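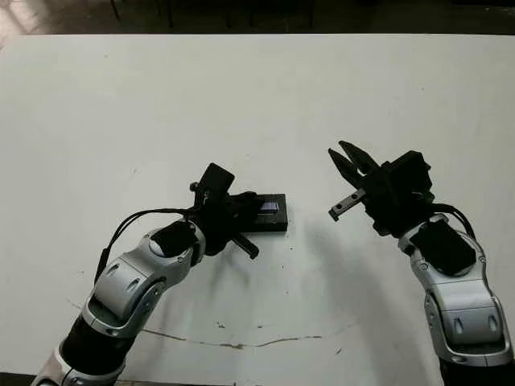 Raelene Ashby asked whether white was the right surface for this sort of work, given that every scuff shows on it. White has been kept. Small black parts are easier to find on it than on the grey benches, and a dropped screw can be seen at once. The marks are mostly from tins and trays being slid, and a damp cloth removes about half of what the eye first notices. A crack in the finish does not affect packing as long as cartons are lifted across it.

This page covers the packing table at Stusdale and the small black boxes that pass over it. The notes are short and concern the table, the boxes and the room. Prices and order forms are kept elsewhere on the site.

The table

The top is 742 mm above the floor, a height chosen for standing work by shorter staff and for sitting work by everyone else. Clear depth from front to back is 600 mm at the narrowest working point. Nothing is stored on the surface overnight. Pens, tape and labels live in the drawer unit, and the drawer unit stays off the table.

Cleaning is done with plain water and a little washing-up liquid. Solvent was tried in May and left a dull patch, so it is no longer used. The surface is wiped towards the front edge and dried before any card is put down. Damp card swells at the corners and the lid then sits proud. 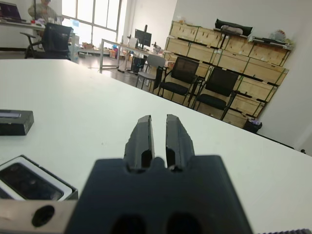 The next point is light. Daylight from a window is good for checking a dark finish, provided it comes in low across the surface and the item is turned once under it. Fine scratches show as bright lines when the light crosses them and vanish when it runs along them. Overhead lamps alone will miss most of them. On dull afternoons a hand lamp is held to one side, 400 mm from the item.

Desks share the room with the table. This suits us well enough, as queries on an order can be settled without a walk down the corridor. The drawback is dust from paper, and open boxes should not be left standing through a lunch break. Chairs are kept on the desk side so that the long edge of the table stays free.

The boxes

We use a two-part rigid box, supplied by Fedov, with a separate lid and base. The lid should drop under its own weight and take a few seconds to settle. If it falls straight down, the fit is too loose — the wall has usually been crushed in transit. If it has to be pressed, the base is checked for a folded corner before anything else is blamed.

Earlier boxes came from Whitcombe. They were sound, but the inner rim was glued slightly high on one side and caught the edge of the item. Remaining stock is used for spares.
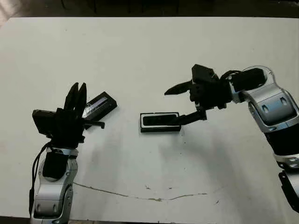 Photo: Fendus

Lid and base are kept apart until the contents have been checked, then closed on the flat. Closing a box in the hand tends to skew the lid and mark the rim. Each finished box goes label upwards into the outer carton, in layers of 3, with a sheet of thin card between layers.

Labels are applied last. A label put on a cold box will lift at one end within a day or so, and stock from the unheated store is brought in the evening before it is needed. Lifted labels are replaced, as pressing them back down leaves a crease.

Page last revised September 14, 2023. Box dimensions are given on the packing sheet sent with each order.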